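Reading time: 6 min

Six months with arms on the kitting line - what changed for us

benchrat_lo wrote:
Long post, sorry in advance. Somebody in the packing thread asked what it's like to work next to robot arms on a kitting line, and my reply got so big I figured it should have its own topic.

We do repair kits for garden pumps at Tromen. A kit is a tray with seals, clips, a spring, a little tube of grease and a folded sheet, and every customer wants a slightly different mix. Until this spring it was all hands. Six people on stools, bins in front, pick and drop, pick and drop, eight hours. I did that for years and I was good at it, and my right thumb will tell you all about it when the weather turns.

Now we have arms at 5 of the benches and people moving between them. I was ready to hate it. I don't! I like my job more than I have in a long time, and I want to put down why while it's still fresh, because in another year I'll have forgotten what the old way felt like.

Each arm has two fingers and a little camera down at the wrist, and the camera view is what we have up on the bench screen all day. You get used to seeing the world from down there. Before the first tray of a shift we open the fingers over the bare bench and have a look. It takes a few seconds. I look at both tips, the screws on each side, and whatever is lying on the surface, down to a speck of white over on the right that I would have missed from my stool.
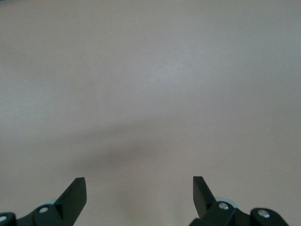

WHAT I DO ALL DAY NOW

Mostly three jobs that used to belong to other people. I load the feed bins, I teach new parts, and I sort out the trays the arm gives up on. Teaching is the fun one. You bring in a seal it has never seen, you guide the fingers down by hand, you try a grip, you try another one. Soft rings are a pain. Springs are worse, they hook on each other and come up in a bunch (I was so proud the first time I got it to shake one loose, I called people over).

The other thing is that I walk. I used to stand up at breaks. Now I'm up and down the row all morning and my back has quit complaining.

WHAT I MISS

The talking. Six people on stools will talk about anything. With the new layout we're spread out, and you have to make a point of going over to somebody.

- - -

tray_and_error wrote:
Great write-up. We're about to go the same way at Arsenault (small hardware, mostly hinges and screw packs) and the mood here is pretty mixed. Two things I'd love to know. Did anybody lose their job over it? And did the pay move when the work changed? The management slides are very pretty and say nothing about either.

- - -

benchrat_lo wrote:
Fair questions. No layoffs on our line. One person retired and wasn't replaced, and one moved to receiving because she wanted to, so you can call that what you like. Pay went up one step for those of us who teach parts. It didn't go up for people who only load bins, and I think that's wrong, and I've said so at work too. Ask for it in writing BEFORE the arms show up. We asked after and it took until September.

- - -

night_umis wrote:
I'm glad it's working for you, I mean that, but I have to push back a little. I'm on nights at the Umis plant and our version of this is one person minding 12 cells. There is no teaching on nights. Day shift teaches. What nights gets is clearing faults, which means you walk over, look at the wrist view, pick out the part it dropped, press resume, and walk to the next one. I used to pack a whole order and put my initials on it. Now I couldn't tell you what left the building on my shift.

So when people say the job got more interesting, I always want to ask whose.

- - -

benchrat_lo wrote:
That's a real difference and I don't want to wave it off. We only run days and evenings, and evenings teach too. If they took the teaching away from me I'd be writing your post. Is there any chance of nights getting the small stuff at least? Regrips on parts that are already in the library? That's where I learned.

- - -

gasket_goblin wrote:
Different corner of the same world here. I came in as a temp when our place put the arms in, so I never knew the old way, and I LOVE it. I had zero background. My last job was a garden center. They put me on a bench with somebody patient and in two weeks I was setting grips on rubber feet. I go home and explain finger angles to my dog.

Agree about the wrist view, by the way. New people always want to stand up and lean over the bench to see what's going on and I keep telling them, look at the screen, it's much closer than you are. You learn to read the arm's own shadow too. When I'm bringing it down by hand I watch the dark patch under the fingers as much as the fingers themselves.

- - -

tray_and_error wrote:
The shadow thing is good, I'm writing that down. Do you people wipe the bench every time you see a speck? Our demo guy was very relaxed about dust.

- - -

benchrat_lo wrote:
I wipe. It costs nothing and the cloth is right there. The grease tubes are what make me careful, one leaky one and you've got grit on the finger pads for the rest of the shift. If you're only doing dry metal you can probably be as relaxed as your demo guy.

- - -

old_allach wrote:
I'll be the grump. I've been through three rounds of "this will make your job better" on the Allach line and the pattern is always the same. First year, everybody's learning, there's slack in the schedule, it's exciting. Then the target goes up. Ours started at 90 trays an hour per bench and it hasn't stayed there. The slack you're using to teach springs is the first thing they will come for.

I'm not against the machines. My wrists are very much for the machines. But get the teaching time put in the shift plan as its own line, with hours on it. Ours was "as time allows" and time stopped allowing.

- - -

benchrat_lo wrote:
Ouch, and also thank you. Ours is "as time allows" too, word for word. I'm bringing that up Monday.

- - -

night_umis wrote:
What old_allach said. Also I did ask my lead about regrips after reading the reply up there. Got a "maybe," and on nights a maybe is pretty warm. There's a rubber bushing that faults more than anything else we run, and I'm sure I know why - it gets picked by the lip when it should be picked across the middle. I'd fix it for free at this point. (Don't tell them that.)

- - -

gasket_goblin wrote:
Across the middle and a touch lower than you think! Our rubber feet were the same. Please come back and say if they let you try it.

- - -

tray_and_error wrote:
Taking all of this to our meeting. Pay step in writing, teaching hours in the plan, nights included. And I'm going to ask about pushing the benches closer together so people can still talk. If anyone has a layout that worked for that, post it, even a pencil sketch.

- - -

benchrat_lo wrote:
We turned two of ours so the people face each other across the aisle, with the screens off to the side. It helped a lot. I'll draw it up after my shift and put it in the layouts section.

Contact the moderators | Copyright the posters and this board | Back to top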